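**Posthorpe Open Wire Basket, dark grey**

An open-topped rectangular basket for benches, tea rooms and shared tables. The sides are thin vertical bars and the base is solid, so teaspoons and pens stay in. There is no lid, and none is made for it.

Sold singly or in cartons of 4. Stock at the Podiston warehouse as of May 2019: 1,946 units. Orders for full cartons go out first.

## What it's for

Most of our customers buy it for one of these jobs:

- holding cups, tea towels and sugar at the end of a meeting table
- keeping mail and notepads together at a front counter
- carrying small things from the sink back to the cupboard

It isn't meant for the dishwasher or the oven. It can be used as a drying basket for a short time, but the solid base holds water, so tip it out and wipe it before putting it away.

## Colour and finish

Dark grey only. The white version was dropped in January and won't be coming back. We still get asked for it, and the remaining white stock has all been sold.

The finish is the same inside and out. Scratches on the underside are normal after a few months of being pushed along a tabletop. If your table marks easily, add the felt pads (sold separately, packet of 27).

## Placing it on a table

Set it lengthwise along the table if people sit on both sides. On tables with a grommet hole, leave the hole clear so leads can still come through. The basket has no feet and sits flat.

Stainless-steel cups can go in standing or on their side. Tall travel mugs tend to lean, and are better kept on a shelf. 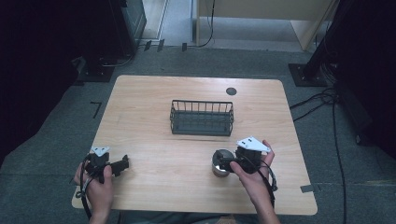 ## Cleaning

1. Empty the basket and shake out any crumbs.
2. Wash in warm water with ordinary dish soap. A bottle brush gets between the bars.
3. Rinse, turn upside down and leave to drain.
4. Dry the corners of the base with a cloth.

Don't use steel wool or bleach.

## Ordering

Single baskets and cartons can be ordered through Okoth or direct from Posthorpe. Dasix carries the felt pads but not the basket. For orders over 2,000 units, please ask for a lead time before sending a purchase order.

Returns are accepted on unused baskets with the tag still attached. Freight on returns is paid by the buyer unless the basket arrived bent.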